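About Comside

Comside builds and supports connections between issue trackers, help desks and the other systems a company runs on. Most of our customers use two or three tools that were never meant to talk to each other. We write the webhooks, field mappings and automation rules that move information between them, and we look after those rules once they are live.

The company was started by Felicidad Aquino, who had spent several years as an administrator for a large ticketing system and was tired of copying order numbers from one screen to another. Her first connector passed a customer reference from a web form into a custom field on a ticket. It is still in use, in a much altered form, under the name Jellgate.

What we make

Jellgate receives incoming webhooks, checks them against a set of rules and passes them on in the shape the receiving system expects. It keeps a log of every request, including the ones it turned away, so that an administrator can see why a field was left blank. Failed requests can be sent again from the log.

Mạch is our scheduling tool. It runs jobs that do not start from an event, such as a nightly check for tickets with no owner or a weekly export to a finance system. Customers who use both products can start a Mạch job from a Jellgate rule.

Cloltier is the newest of the three and was released in January. It compares the fields, screens and permissions on a test site with those on the live site and lists the differences. It does not change anything by itself.

Who we work with

We have 543 customers on a support plan. A good number are small service desks with one administrator, often someone who has another job as well. We also work with housing providers, colleges, parts suppliers and a few local newspapers. Between them they run 2,773 active rules on Jellgate.

We are a team of 51, and most of us work from home. Support is handled by the same people who write the connectors, on a rota that changes every fortnight. If you report a fault, the person who replies will be able to read the code.

How we work

New projects begin with a call and a written list of the fields you want to move, where they come from and who is allowed to change them. We then build on a test site. You try it with your own data before anything goes live, and we hand over notes that your own staff can follow. Small projects usually take 5 working days from the signed list.

We charge a fixed price for the build and a monthly fee for support. There is no minimum term on the support plan.

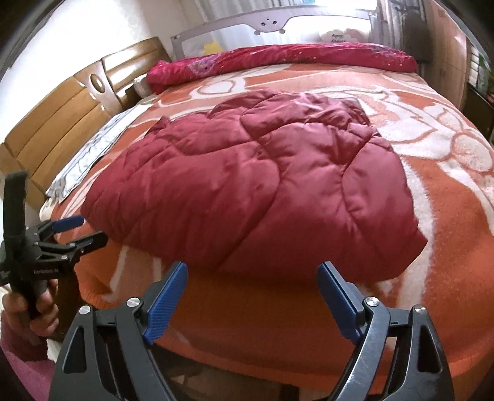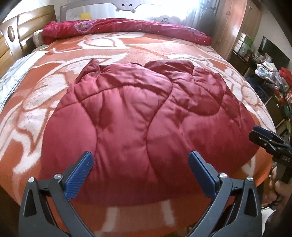 Can Comside take over webhooks and rules that another firm set up for us?

In most cases we can. We ask for administrator access to a test copy and read through the existing rules first, then send you a list of what we would keep, what we would rewrite and what it would cost. The review is charged separately, and you keep the list whether or not you go on to use us.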